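Re: [skeswood-users] Bin codes changing after a stock merge

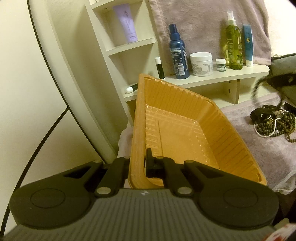

Irén Csizmadia wrote:

> We merged the Flisbridge stock list into the main one in March and now
> have duplicate bin codes. Both sites had used A-01 upwards. The merge
> kept both rows but the search only brings back the first. Is there a way
> to renumber one site without losing the movement history? There are 400
> codes on the Flisbridge side, so I would like to avoid doing it by hand.
>
> Also, should the site be part of the code, or a separate field?

Irén,

Taking the second question first, as it affects the answer to the other one.

Keep the site as a separate field. We put it in the code when we set up Alach, and regretted it when a rack was moved between buildings. The labels then said one thing and the list another, and the pickers believed the labels. The code should name the bin and nothing else. If you need the site on the printed label, print it on a second line from the site field.

That does mean the codes have to be unique across both sites. The simplest method is to start the second site at an offset. We used 1000, so A-01 became A-1001. It looks clumsy but it sorts correctly, provided that the column is set to natural order. With plain text order you will get A-1001 between A-10 and A-11.

For the renumbering, do not edit the code column in the exported file and load it back. The import matches on code, so it will treat every changed row as a new bin and leave the old one behind with its history attached. Use the rename table:

1. Export the bin list with the internal ID column switched on (it is off by default).
2. Make a file with two columns, internal ID and new code. Only include the Flisbridge rows.
3. Load it under Tools, Rename, with "keep movements" ticked.
4. Rebuild the search index.

Step 4 is the one Edin Kneževič missed when he did this last time, and the search carried on returning the old codes until the overnight job ran.

The rename screen rejects any code longer than 28 characters, including spaces at the end. It reports the line number but counts the header as line 0, so look one line further down in your editor than it tells you.

Open picks are not renamed. They hold a copy of the code from when the pick was raised. Close them first or let them run out before you change the labels. Hjørdis raised this as a fault against version 2 and was told it was intended.

I have a short script that builds the two-column file from the export. It assumes a comma as the separator and will need changing if yours uses semicolons. I can send it off list.

Magnus Aitken
Farina stores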